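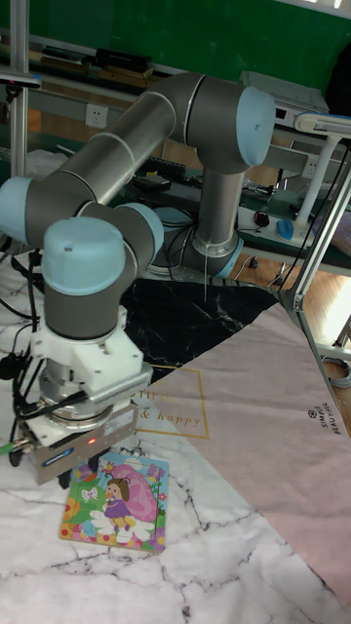
El puzle de la niña con antenas, en la mesa del taller.

Foro Mudent > Puzles y juegos de mesa > Infantiles

Puzle cuadrado con borde de madera: ¿pegarlo o guardarlo?

tresmilpiezas escribió:
Buenas. Abro hilo porque en casa llevamos desde agosto sin ponernos de acuerdo. Es el de la foto: cuadrado, esquinas redondeadas, niña de pelo castaño con antenas, vestido morado y un ala rosa enorme detrás. Me costó 15 euros en el mercadillo de Momcombe. Mi hija quiere colgarlo en su cuarto. Yo quiero que se siga jugando con él, sobre todo porque el pegamento lo tendría que poner yo.
¿Alguien ha pegado uno de este tipo? ¿Se comba?

Ludeck escribió:
No lo pegues. Un puzle pegado es un cuadro malo.

abuela_de_guardia escribió:
Depende del cuadro que tengas ahora en la pared, Ludeck. Yo tengo un bodegón heredado que cambiaba mañana mismo por la niña mariposa.
A lo práctico: yo pegué uno con cola blanca rebajada, dos manos, y quedó bien. Eso sí, pon papel de horno debajo. La primera vez no lo puse y ahora tengo una bandeja de horno con un castillo.

tresmilpiezas escribió:
Lo del castillo me ha convencido de muchas cosas, ninguna relacionada con la cola.

rugemalira escribió:
¿Seguro que es mariposa? Con antenas y vestido morado, para mí es un hada. Las mariposas no llevan vestido.

abuela_de_guardia escribió:
Y las hadas no llevan antenas.

rugemalira escribió:
Eso lo dirás tú. En los 286 mensajes del hilo de hadas de este mismo foro hay de todo, antenas incluidas.

Ludeck escribió:
Ya estamos. El año pasado fueron 51 mensajes para decidir si un unicornio con alas era un pegaso, y acabó cerrándose el hilo.

rugemalira escribió:
Se cerró porque tenía razón yo.

cola_y_paciencia escribió:
Vuelvo al tema, si se me permite. Cosas a tener en cuenta antes de pegar:
Limpia bien el polvo, que en un taller hay siempre y luego queda debajo de la cola para los restos.
Prueba primero en una esquina, por si la tinta se corre. Con los rosas he tenido disgustos.
Si la cola va muy aguada, se mete por las juntas y se hincha todo. La mía va a mitad y mitad y menos de eso no bajo.
Para que no se combe, peso encima toda la noche. Yo uso la enciclopedia, que por fin sirve.

Ludeck escribió:
Mitad y mitad es una barbaridad. Vas a dejarle a la niña una capa de caramelo en la cara.

cola_y_paciencia escribió:
Llevo 23 puzles pegados y ninguno se ha quejado. ¿Tú cuántos, Ludeck?

Ludeck escribió:
Cero. Por principios.

tresmilpiezas escribió:
Una pregunta menos filosófica: ¿y si lo apoyo en una balda, sin pegar? Una de esas estrechas con reborde.

abuela_de_guardia escribió:
Aguanta hasta el primer portazo. ¿Qué edad tiene tu hija?

tresmilpiezas escribió:
Edad de portazos.

abuela_de_guardia escribió:
Pues cola.

rugemalira escribió:
O un marco con tapa delante, que se abra. Lo cuelgas, y cuando quiera jugar lo sacas. Así ganáis los dos y el hada no sufre.

cola_y_paciencia escribió:
Mariposa. Pero lo del marco es buena idea, me fastidia reconocerlo. Mide el fondo antes de comprarlo, que la mayoría están pensados para láminas y un puzle no entra.

tresmilpiezas escribió:
Me quedo con el marco. Mido esta tarde y os cuento. Mi hija, consultada, dice que no es hada ni mariposa, que se llama Momcombe, como el mercadillo, y que dejemos de discutir.

Ludeck escribió:
Sin pegar, entonces. Bien.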